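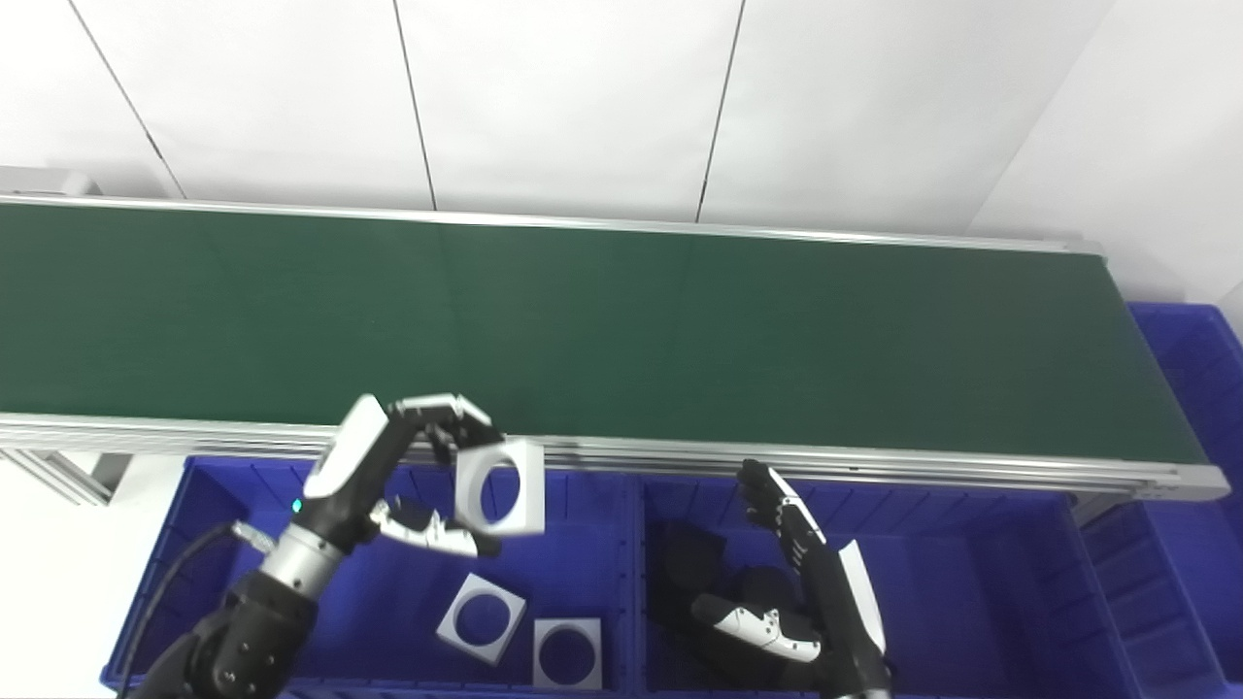 From: Rajitha Sultana
To: Holberg packing-room list
Subject: Re: Re: which bin do the square blocks go in?

Hi Lenni, hi everybody,

Lenni Leinonen wrote:
> We got the new blue bins from Koskela in February and I love them, but
> can we please agree on a system? I had the white squares with the hole
> in one bin, came back from lunch and there were Wanby spacers mixed in
> with them. Took me the rest of the afternoon to sort out. Also, do we
> stack the blocks or just drop them in? And does anyone else find the
> bins creep away from the belt when you lean on them?
> Lenni

OK, I'll take these in order, more or less, and then I have a question of my own at the end.

Left bin is for the white squares. That's how we had it at the old place and I'd like to keep it (my hands know it by now, even if my head is somewhere else). Right bin is for whatever the second item on the order sheet is, so yes, that one changes, and yes, please look at the sheet before you start throwing things in! The third one, over by the round end of the belt, I use for anything I'm not sure of. Chipped corner, hole looks off center, wrong size, in it goes, and I go through it before I leave. If you find spacers in the squares again, put them in there too and send me a note. I suspect that was the late crew and I'd rather ask them nicely than have it turn into a thing.

Stacking: I don't bother. They're flat, they land however they land, one's straight and the next one's sitting like a diamond, and it makes no difference until you box them. Stenora wants them boxed 16 to a layer, so they all get squared up at that point anyway. If you line them up in the bin you're doing the job twice. What I do care about is that you set them down and don't toss them from belt height. We had 46 sent back last spring for dinged edges and I had to write the apology.

As for the bins creeping, push them in until the rims are tucked under the near rail of the belt. Both of them, side by side, right up against each other. Mine haven't budged since I started doing that, and you don't get pieces dropping down the gap. You do have to pull the bin out toward you to empty it, which is annoying when it's full. I try to empty at 100 and not push my luck.

Oh, and the ribs on the inside walls catch dust like you wouldn't believe. A dry paintbrush gets into them much better than a rag. There are 2 on the hook by the sink, please put them back.

My question: does anybody have the spare labels? I want to put a big SQUARES on the left one and I can't find the roll anywhere. It was in the drawer under the scale before we moved the tables.

Thanks all,
Rajitha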